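Wisau Community Kitchen – Users' Meeting
Minutes of the April meeting

The meeting opened at 6.30 pm. There was a quorum. Apologies had been received from two user groups and were noted.

1. Minutes of the previous meeting
Agreed as a correct record, subject to one change under item 5: "monthly" to read "fortnightly".

2. Matters arising
2.1 The extractor fan filter has been replaced. The old filter is still in the yard and is to be taken to the tip before the next meeting.
2.2 The key safe code was changed on the first of the month. Two groups reported that they had not received the new code. To be reissued by post.
2.3 The reply from De Luca on the oven door seal was read out. The seal is not covered by the service agreement. Cost of part and fitting: £56. Approved.

3. Accounts
The balance at the end of the month stood at £783, against £527 at the same point last year. The increase is due to the late arrival of the water bill, which has not yet been paid. The meeting agreed to hold back £200 for it. Hire charges remain unchanged until the autumn, when they will be looked at again together with the electricity tariff.

4. Utensils and small equipment
4.1 Loose utensils are again being left in the drawer under the hatch, where they jam the runner. It was agreed that long items (spatulas, chopsticks, skewers) go upright in a slotted holder and that the drawer is kept for tea towels only.
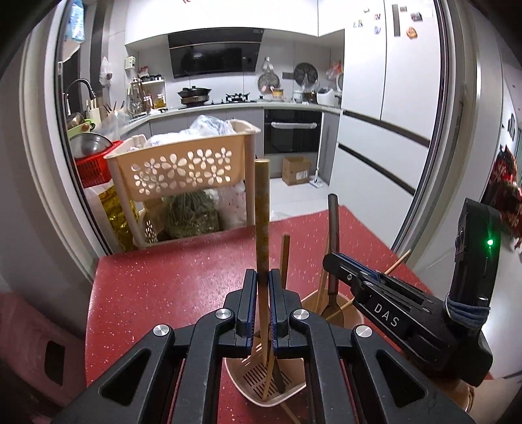 Item 4.1 – Slotted holder with long utensils.

4.2 Skewers. One group asked for these to be kept apart from the other items because of the points. Discussed at some length. No change for now; the group may bring its own box.
4.3 Holders are to be emptied and washed after each booking, including the base. The base slots collect crumbs and limescale. The cleaning sheet will be amended.
4.4 Spoons and forks. The present stock is mixed and no matching is proposed. Replacements to be bought singly as needed.
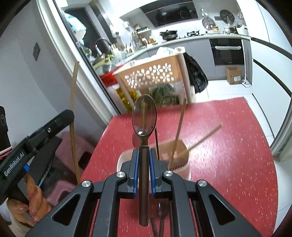
Item 4.4 – Spoon and cutlery holder, red table.

4.5 A quotation from Jevum for a second set of serving spoons was considered too high and was declined.

5. Booking system
The trial of Vudenex continues. Two double bookings occurred, both where a paper slip had been filled in after the online entry. Paper slips are withdrawn with immediate effect – the pad by the door is to be removed. Groups without internet access may book by telephone between 10 am and noon.

6. Any other business
6.1 The fridge thermometer reads high. A second one to be placed on the middle shelf for comparison.
6.2 Bin lids to be closed fully.

7. Next meeting
May, same time, in the small hall. Items for the agenda to be sent in one week beforehand.

The meeting closed at 7.50 pm.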